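Tarkano hand-held gripper, reviewed after a summer of use

Posted 20th September by Szymon Witkowska

I bought a pair of these in July to replace the Skakedar grippers we had been using to record picking demonstrations. They cost 531 for the two, with the camera mounts but without cameras. I have now put enough hours on them to say what I like and what I don't.

The fingers are the main reason to buy. They open wide and close evenly, and the ribbed pads give a little when they meet something round. On the Skakedar the pads were flat and hard, and a small tomato would roll out sideways unless you came down exactly over the middle of it. I can be a bit careless with the Tarkano and still get the tomato.

Most of my testing was done at home on a dining table with fruit, mainly small tomatoes and mandarins. I left the usual things out on the cloth, as I wanted some clutter behind the fruit.

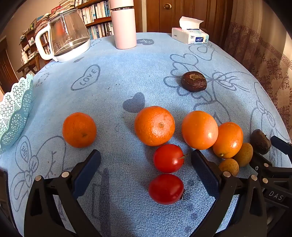
Mandarins were easy at any angle. Tomatoes needed a lighter squeeze, and the trigger is good for that once you have found where the spring starts to push back. Out of 20 tries at picking up a tomato by its sides, I managed 17. The same test with the Skakedar gave me 10.

The camera view is decent. Both fingertips stay in sight while they are open, so you can judge the gap before closing. The mount did work loose twice – a drop of thread lock sorted it out.

Now the complaints. The handle is too thick for smaller hands, and my wrist ached after an hour. The linkage pins pick up grit and need wiping down. Spare pads are only sold by Górecki, who took nearly three weeks to send mine.

I also tried a friend's Sulleck for an afternoon. It is lighter and nicer to hold, but the fingers flex when you lift anything heavier than an apple. For soft fruit I would take the Tarkano. If you mostly pick up boxes, the Skakedar is still fine and you can keep your money.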